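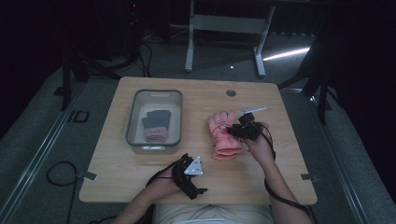

Podano handheld gripper pair

I'm Tia, and I look after the Podano at Skostum. It's a set of 2 grippers you wear on your hands, so you can do a chore yourself and save it as examples for your robot to learn from (no robot needed on the day!). We've been on gloves all through July, and I love how fussy they are.

What you can record with it

- Padded gloves: pinch near the knuckles, then lift. Go slow, please.
- Knit gloves: open the fingers wide and come in from the cuff end.

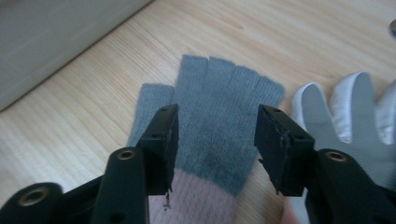 - Sorting into a bin: one take per glove.

Ordering

The pair is 1437 dollars with cables, and it ships in 14 days. Callum Staniforth answers the setup emails, so send him your questions.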